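Every January the advice comes back: buy bins, and your kitchen will behave. I don't buy it. The Tallen set I was talked into cost me $40, and all it did was move the mess from a drawer into a box. The measuring cups are still never where I want them.

Shallow bins are the worst of it. Anything flat gets buried, and you end up tipping the lot onto the counter to find one spoon.
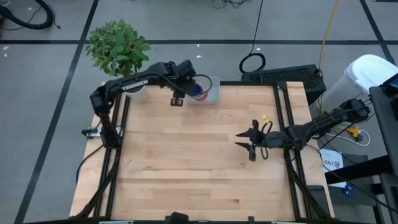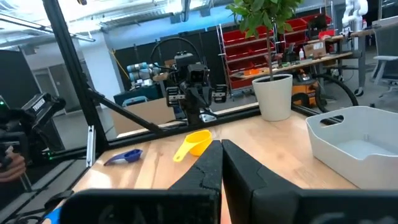
A plastic bin and a potted plant on a wood tabletop, in both views.

I do like a bare stretch of wood with a plant on it. But a cup that gets used every morning has no business in a bin – put it on a hook. The Lurnley catalog lists 393 organizers, and I would trade them all for 3 good hooks by the stove. My sister-in-law swears by her Ellari boxes, labels and all. She also owns two sets of measuring spoons, as one of them is usually lost in there.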